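Nosari Wood Counter Oil – 17 oz bottle

Back in stock as of 1 July 2022. Sorry for the wait, the February batch went way faster than we planned.

Food-safe oil for counters, tables, boards, butcher block. Goes on clear, dries to a soft low sheen. No stain, no color added. Will darken pale wood a little, any oil does.

What's in it
Tung oil, a bit of citrus solvent, beeswax. Smells like orange peel for a day or so. Open a window.

Coverage
One bottle does up to 18 square feet, two coats. Thirsty old wood takes more. If your top hasn't been oiled in years get two bottles, shipping is the same.

How to use
Sand to 220, wipe off the dust. Pour a little, spread with a lint-free rag, go with the grain. Wait 20 minutes. Wipe off EVERYTHING that's still sitting on top – puddles go sticky and you'll be scraping them later. Second coat next day. Leave it 6 days before you put water or hot pans on it.

Seams between planks: work the rag in along them, then come back and wipe again. Oil likes to creep back out overnight.

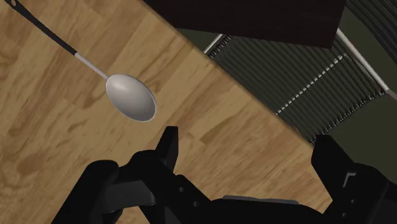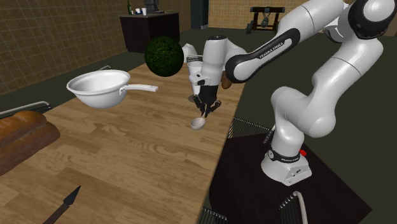

Wood counters and kitchen tools

Rags – lay them flat outside to dry or soak them in water before tossing. Oily rags in a pile can catch fire. Please dont skip this one.

Upkeep
Once or twice a year for a kitchen counter. Drip some water on it, if it beads you're fine. If it soaks in, time for a coat. Moradi maintenance wax goes over the top if you want more shine, sold seperately.

Not for
Laminate, floors, anything with varnish or poly still on it. Strip that first. Skendow gel stripper works fine under this oil, rinse well and let it dry two days.

Item no. 352
Ships from our Grinance warehouse, ground only (solvent, can't fly).
Returns on unopened bottles only.

Questions on odd woods, teak, old pine, whatever – email the shop and ask for Pravesh Joubert. Send the size of the top and what was on it before, if you know.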